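3.2 Street frontage and curb parking

The survey covered the older commercial blocks of Altesville, where most buildings meet the street directly and there is little off-street parking. We recorded 3,479 frontage segments between the Greson and Girard intersections and in the side streets that join them. Each segment was coded for ground-floor use, shade, planting and curb parking. Coding followed the scheme of the Bamevthorpe pilot, with two changes to the shade categories suggested by Darnell Ridgeway.

Awnings were coded separately from balconies and other overhangs. A segment could be coded for both planting and an awning, and in narrow streets the two often share the space between the wall and the curb. 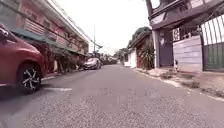
Figure 4. Narrow street with a low curb, a long green awning and plants along the building base; cars parked on the left side.

Corner buildings needed a rule of their own. Where a facade turned the corner, each face was entered as its own segment and the rounded or cut part was assigned to the longer face. Roller shutters were coded as open or closed at the time of the visit, and a closed shutter was not taken as a sign of vacancy. Five corner segments were visited again in May after the two coders disagreed on ground-floor use. Utility poles were logged by side of street only.

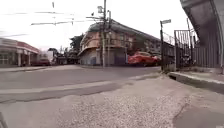
How was a shop with its shutters down told apart from a vacant one? Coders checked the local business register and made a second visit at a different hour. Segments that were still unclear were left out of the vacancy totals.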